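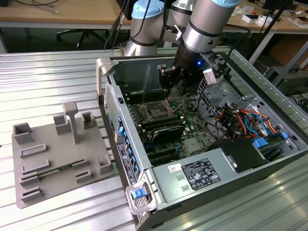 Tower on its side with the side panel removed. The processor socket is uncovered.

Opening and Inspecting a Desktop Tower Before Processor Replacement

Kimmont Equipment Services
Procedure 44, last revised 2020-01-01

Scope

This procedure applies to full-size desktop towers sent to the Kimmont bench for processor or motherboard work. It covers shutdown, opening the case, removing the cooler, and inspecting the socket and surrounding parts. Installation of the new processor is covered in Procedure 60. Laptops and small-form desktops are outside the scope of this page.

Before You Begin

Confirm that the user's files have been backed up and that the work order lists the correct replacement part. Remove watches, rings, and bracelets. Food and drink are not permitted at the bench.

The following items are required:

An antistatic wrist strap with a grounding cord
A Phillips screwdriver with a narrow shaft
Lint-free cloths and isopropyl alcohol
A plastic socket cover, if one is available for the board
A parts tray with a lid
A flashlight
Adhesive labels and a fine-point marker

Shutting Down and Opening the Case

1. Shut down the operating system from its menu. Do not hold the power button unless the computer has stopped responding.

2. Switch off the power supply at the rear, if it has a switch, and unplug the power cord. Disconnect all remaining external cables.

3. Press and hold the power button for 10 seconds to discharge remaining current.

4. Carry the tower with both hands. Where the case has built-in handles, check that each is firmly attached before lifting.

5. Lay the tower on its side with the removable panel facing up. The whole case must rest on the work table, with no corner extending past the front edge.

6. Put on the wrist strap and connect it to the grounding point at the bench.

7. Release the side panel and store it upright on the rack. Panels are not to be leaned against the table legs.

Removing the Cooler

1. Label the cooler fan connector and unplug it from the motherboard. Pull on the connector body, never on the wires.

2. Loosen the cooler screws in a diagonal pattern, a few turns at a time, until all are free.

3. Turn the cooler gently from side to side to break the bond of the thermal compound. Lift it straight up. If it does not release, stop and refer to the Quansah cooler sheet kept in the bench binder.

4. Place the cooler upside down in the parts tray. Clean its base with a cloth and alcohol.

5. Clean the top of the processor before opening the socket. Residue left at this stage may fall onto the contacts.

6. Release the metal loading lever, raise the retention frame, and lift the processor by its edges. Place it in a protective holder marked with the work order number.

7. Lower the retention frame and fit the socket cover. If no cover is available, keep tools and cloths away from the socket until the new processor is installed.

Checking the Surrounding Parts

Inspect the interior under good light before any further parts are removed. Begin at the socket and work outward.

Look along the memory slots for dust and for clips that do not close fully. Expansion cards should sit level in their slots. If a card must come out, record which slot it occupied. Drive-bay tabs and latches should remain closed during processor work.

Next, follow each cable from end to end. In many towers the drive and power cables gather on one side of the case in a mixed bundle of colors, and a loose connector can be hidden beneath the others. Move cables by hand only and return each to its original path. Cables must not rest against fan blades or lie across the socket area.

Read the power supply rating from the label on the unit and enter it on the work order. The label is to be left in place. Under no circumstances is the power supply housing to be opened at the bench. 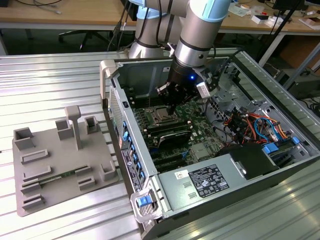 Dust and Debris

Remove dust from vents and fan shrouds with a soft brush. Hold fan blades still while brushing. Compressed air may be used in bursts of no more than 5 seconds, with the can held upright, and must not be aimed at an uncovered socket.

Recording the Inspection

Complete the inspection form in the Sistier log before starting Procedure 60. Enter:

Computer asset number
Condition of the socket and retention frame
Memory slots in use
Expansion cards present, by slot
Power supply rating
Any damaged cable, clip, or latch

If bent contacts or scorch marks are found, stop work and attach a red hold tag to the case. Held computers are kept on the Nurnance shelving until a supervisor has reviewed the form.

Related Procedures

Procedure 60: Installing a Desktop Processor
Procedure 10: Wrist Strap Testing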